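Tranus Two-Hand Kitchen Kit

We put this kit together for labs that want to teach a two-armed robot everyday kitchen jobs, and we're so pleased with how the method has come along! You show the robot a task 40 times, and it learns from those. 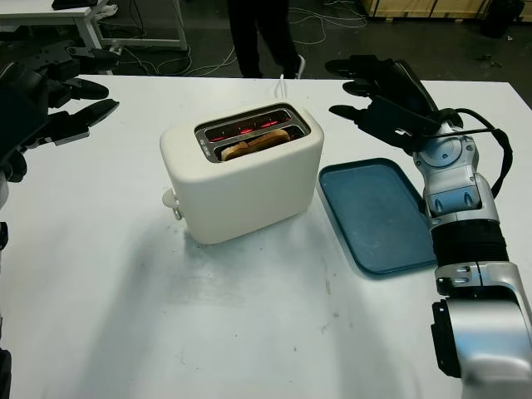

Breakfast jobs are a lovely place to start, and in our June trials at Flandville the learned policy finished 66 percent of its runs on kitchens it had never met. Keegan Hawthorne will gladly send you the full write-up.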